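Teaching by hand: an interview with Delia Zúñiga

Delia Zúñiga runs task demonstrations for Saltero, a small company that trains robot arms to do shelf work in shops. Her team records people tidying and sorting goods from head height, then repeats the same jobs by remote control. We talked on a Thursday, before her late session.

"Pens are harder than boxes," she said. "They roll, and they go into your hand as a bunch. A person holds ten of them in one fist and thinks nothing of it. An arm has to be shown."

She asks her demonstrators to keep both hands in view and to work at the speed they would use in a real shop. Slowing down for the recording spoils it, she said, and the arm learns the hesitation.

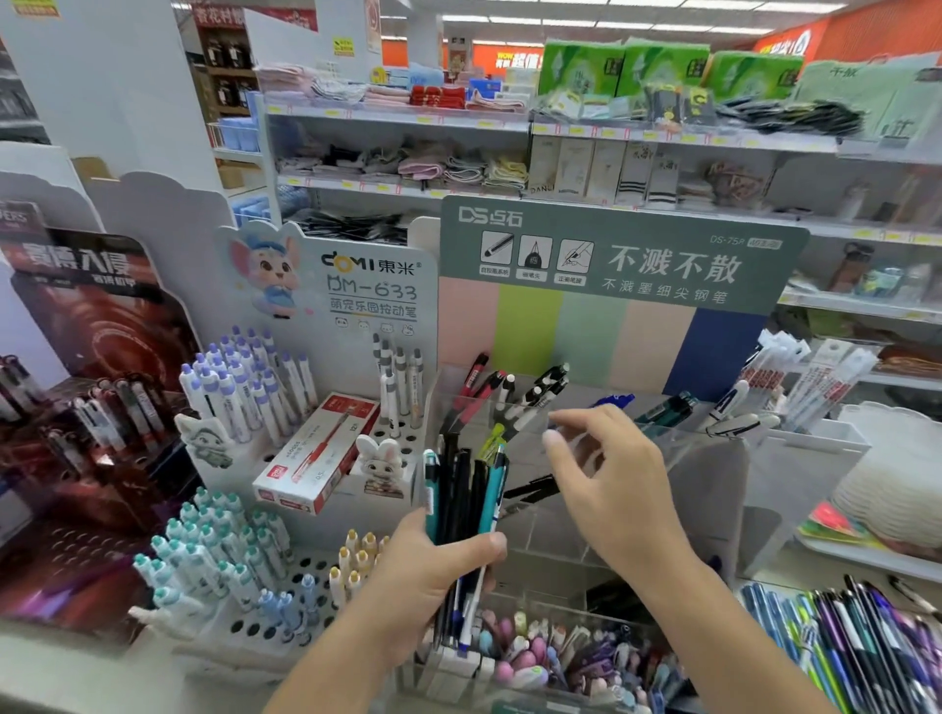 How many demonstrations does one task need?

Zúñiga said the pen task took 123 before the arm could place a pen in the right compartment on most tries. A simpler job, such as putting a box on a shelf, needed 90. "People expect 2,000. For some jobs we do get up there, but we start small and look at what fails."

Her colleague Hipólito Alarcón handles the remote control side. He wears a pair of handles that drive the arm's two grippers, and he watches through its cameras. He finds it tiring. "You lose touch," he said. "With my own fingers I know when the pen has turned. On the handles I have to see it — and sometimes my view is blocked."

For that reason the team begins with bare hands and moves to the handles later. The hand recordings show where to reach and when one hand should help the other. The handle recordings show what the grippers can manage, and the two don't always agree. Turning a thin pen between the fingertips is easy for a person, and Alarcón has to set it down and pick it up again.
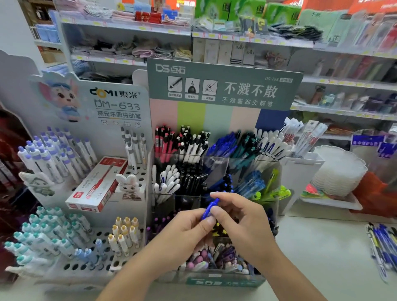 What goes wrong

Zúñiga keeps a list of failed runs. The most common entry is a pen put back upside down. Next comes the arm pushing a full compartment until something tips over. She now records people making those mistakes and fixing them, 3 fixes for each mistake.

"If it only ever sees tidy work, it has no idea what to do with a mess," she said. The next set of recordings is planned for August, with notebooks.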